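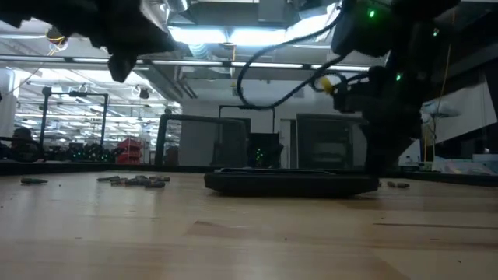

Endpoint Management, Unit 6
Patch Deployment and Reboot Control
Instructor: Keerthana Pillai
Revised February 1, 2025

Reading before the lab: chapter 5 of the course manual, sections on maintenance windows and return codes.

6.1 Terms

Patch: a vendor-supplied change to installed software. A patch may replace files, change settings, or both.

Baseline: the set of patches every machine in a group must have. A machine that lacks one item in the baseline is reported as noncompliant.

Ring: a group of machines that receives a patch at the same stage. The lab uses three rings, named Test, Early and Broad.

Deferral: the period between vendor release and the first offer to a ring. Deferral is set on the ring and applies to every machine in it.

Supersedence: the relation between an older patch and the newer one that replaces it. The server should offer only the newer patch unless the older one is pinned.

6.2 How a client gets its patches

The lab environment runs the Olel management server with the Cernby agent on each client. The agent opens all connections. The server never connects inward to a client, so no inbound firewall rule is required on the client side.

At each check-in the agent sends its inventory: operating system build, installed packages, pending reboot state and free disk space on the system volume. The server compares the inventory with the baseline for that machine's ring and returns a list of missing items. The agent then downloads each item to its local cache, checks the signature, and waits for the maintenance window.

Download and installation are separate steps with separate settings. A frequent error in lab reports is to set the maintenance window and expect it to limit downloads. It does not. Network use during the day is controlled by the bandwidth rule in the ring profile.

If the signature check fails, the agent deletes the file and requests it again at the next check-in. After 5 failures it marks the item as blocked and stops trying. A blocked item has to be cleared by hand on the server.

6.3 Maintenance windows

A window has a start time, a length and a time zone setting. Choose "client local" for laptops and "server" for machines in the server room. The agent will not begin an installation if the expected run time is longer than the time left in the window. Expected run time comes from the package record and is often wrong for large cumulative updates, which is a reason to check the value before approving.

An installation already running when the window closes is allowed to finish. The reboot that follows it is not, and moves to the next window unless the override flag is set.

6.4 Reboot behavior

Three policies are available.

Suppress: no reboot is started by the agent. The machine stays in the pending state.

Prompt: the logged-in user sees a notice and may postpone. The lab default is a countdown of 20 minutes after the last postponement.

Force: the machine restarts at the end of the installation with no notice.

A pending reboot blocks further installations on most builds. Suppress should therefore be paired with a scheduled restart elsewhere, or the compliance figure for the ring will drop after each release.

6.5 Reading the log

The agent log is plain text. Search for the item ID first, then read forward to the next state change. Code 1606 in the Cernby log means that the cache path could not be reached. Check that the volume is mounted and that the service account has write access. The code is specific to this agent; do not look it up in another vendor's tables.

6.6 Lab task

Use the Varma tenant. The Sterndale tenant is reserved for the October cohort's saved work and is read-only.

Create a ring profile with a deferral and a bandwidth rule. Assign your test client to it. Approve one cumulative update, run a manual check-in, and record each state the agent reports until the item is installed. Then set the reboot policy to Suppress, approve a second update and record what changes.

Submit the log extract and the exported ring profile together. Trim the log to the item IDs in question.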